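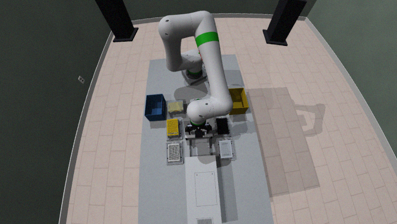 Stamcombe to Offer Free Well Water Testing to Rural Households

STAMCOMBE, 31st October – Households that draw their drinking water from a private well in the Stamcombe area can now have it tested at no charge. The program is run by Visden Water Laboratory and paid for by the county. It covers 1,467 registered wells.

Private wells are not part of the public supply, and owners are responsible for checking their own water. Until now a basic test had to be ordered and paid for by the owner, and many wells in the area have gone years without one.

Each sample will be tested for coliform bacteria, nitrate, lead and arsenic, along with pH and hardness. Results will be sent by mail within eight working days. If a result is above the drinking water limit, the laboratory will call the household the same day and offer a second test.

"Most of the well water we see is fine to drink," said Norbert Urban, director of Visden Water Laboratory. "The trouble is that you can't taste nitrate or lead. A family can have a problem for a long time and have no idea. We would like people to test once a year, and we know the cost has put some of them off."

The program follows a trial in the Gara valley, where 222 households sent in samples. Some 4 percent of those samples were above the limit for nitrate, most of them from shallow wells close to farmland. Owners were given advice on treatment and on repairs to well caps and casings.

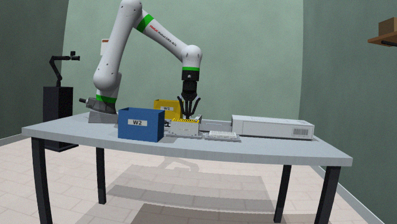 Sample kits can be picked up at the Stamcombe public library, the Kamel farm supply store and the front desk of the laboratory in Visden. A kit holds two bottles, a cold pack, a form and printed instructions. Residents who cannot collect a kit may ask for one by phone.

Samples should be taken from the kitchen tap, before any filter, after the water has run for four minutes. Bottles must be kept cool and returned within 24 hours. Drop-off is open Monday through Thursday until noon. Samples cannot be accepted on Fridays or the day before a public holiday.

Renters may take part without the owner's permission, but the results will be sent to both parties when the form gives an address for each. Wells used only for livestock or irrigation are not included. Owners of those wells can still order a test at the regular price.

Results from individual homes will not be published. The laboratory will give the county a yearly summary by district, with names and addresses removed.

About Visden Water Laboratory

Visden Water Laboratory tests drinking water, pool water and wastewater for towns, businesses and private customers in Stamcombe, Kamel and the Gara valley.

Media contact: Norbert Urban, Director, Visden Water Laboratory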